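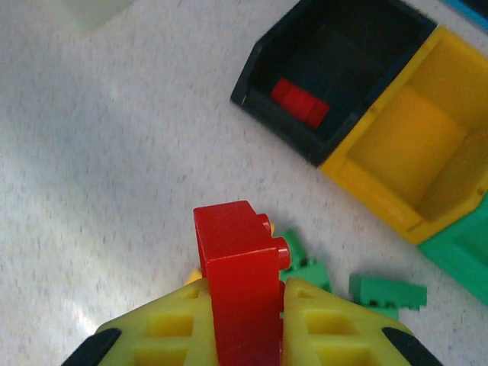 4.2 Pressure loss across the inlet box

Category: Ventilation and Air Handling

The inlet box was tested on the 984 mm duct rig at Dalville, with the fan held at constant shaft speed and the outlet damper used to set the flow. Static pressure was read at two planes, one upstream of the box and one at the fan eye, each with wall tappings joined by a ring main. Air density was corrected to standard conditions before any comparison was made. Readings were taken at 17 damper settings, from fully open down to the point at which the flow became unsteady.

The loss coefficient is defined here as the drop in total pressure between the two planes divided by the dynamic pressure at the fan eye. Over the stable part of the fan curve the coefficient was nearly flat, and a single value was used for each box in the system calculations that follow. Near stall the readings drifted too much for a mean to be useful, and these points were left out of the fit. Huttunen (Pirjo Huttunen, personal communication) saw the same drift on the smaller rig at Flostness, where the box had no turning vanes.

Adding vanes lowered the loss at high flow but made little difference at part load. The gain was lost when the vanes were set more than 6 degrees away from the design angle. This matters for site work, as the boxes supplied to Ulloa are bolted up from flat panels and the vane angle depends on how well the side plates are squared. The angle should be checked after the duct flange has been tightened.

Sorting of the small fittings used in the assembly trials is treated separately in Section 5. Colour was the only sorting key in that work.

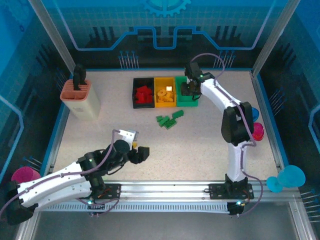

Figure 2. Tabletop workcell with two white arms on the front rail and the black, yellow and green bins along the back.

The measured coefficients were then entered in the duct model for the Clindalton plant room. The model treats the box, the flexible joint and the fan as separate elements in series, with no allowance for swirl carried from one to the next. Swirl at the fan eye was not measured directly. Its effect is therefore included in the box coefficient, and the values given here should not be used with a fan of a different inlet diameter.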